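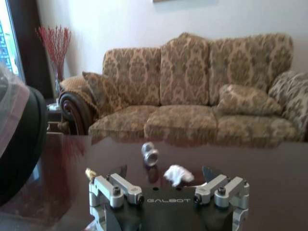
Ticket: tidy-up job on Trisik stops before the table is clear
Opened Sunday, April 14, 2024
5 comments

Hi all, me again, still trying to get one ordinary chore out of Trisik from start to finish. The job is called "clear coffee table" and you'd think it would be the easy one (I certainly did when I signed up in September!). It goes fine on a matt worktop and then goes all dithery on dark polished wood, so my first guess is the shine. A little silver metal cup or cap lying on its side next to a crumpled tissue is exactly the sort of pair it makes a meal of. The metal catches the light, there's a faint copy of it in the varnish underneath, and the planner has a long think about which one is real. The tissue has its own problem, being a different shape every time you drop it.

What I've tried so far:

Ran the job 20 times on the default settings. It finished five. The rest stopped with "target lost" on the way down.

Turned the grip force down for the soft stuff. Better with tissues, but then it let go of anything smooth, so I put it back.

Set the approach height to 39 mm instead of whatever Drindska ships as standard. This helped more than anything, and I'd love to know why.

Drew the curtains. Fewer reflections, but a darker room and slower all round, so call that one a draw.

Then there's the bin. I switched on the two-arm mode, where the left arm holds the bin and the right arm does the fetching, and I do think that's the right idea. It's how I'd do it myself, one hand on the rim.

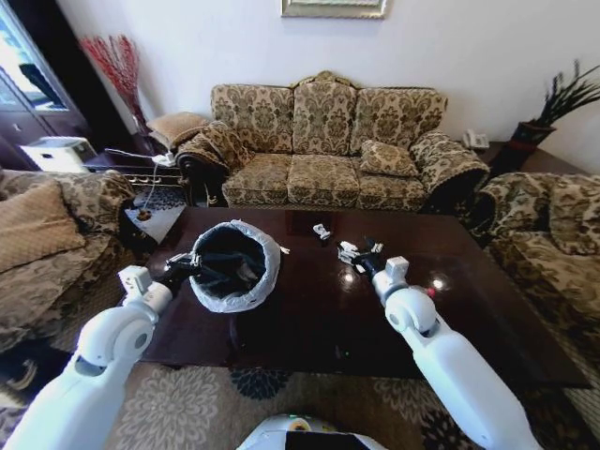 Two-arm mode, left gripper on the bin rim, right gripper open over the table.

My worry with this mode is the bag. The edge is folded over the rim, so the gripper is partly holding bin and partly holding plastic, and Trisik has no setting I can find for "don't drag the liner in". Is there one? I've been through the Cabrera add-on menu as well and there's a lot in there about boxes and nothing about bags.

Bottles next. I left the force on auto for a thin clear one with a red screw cap and expected the worst, but I'd say this is where it's closest to being useful. A few creases in the plastic don't matter if it's off to the recycling anyway.

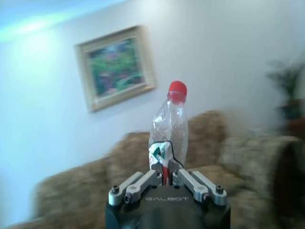 Precious Tagle: I'd stop testing the whole job and split it in two, bottles in one and tissues in the other. Ours did around 250 bottles before we dared give it anything soft. It's still slower than doing it yourself, mind. For the liner, try gripping lower on the bin and send me the log if it still stops.

Thanks Precious! Splitting it tonight. Do I need to redo the Jekell calibration for each half, or will it carry over?

Status: waiting for reply
20 views · 0 shares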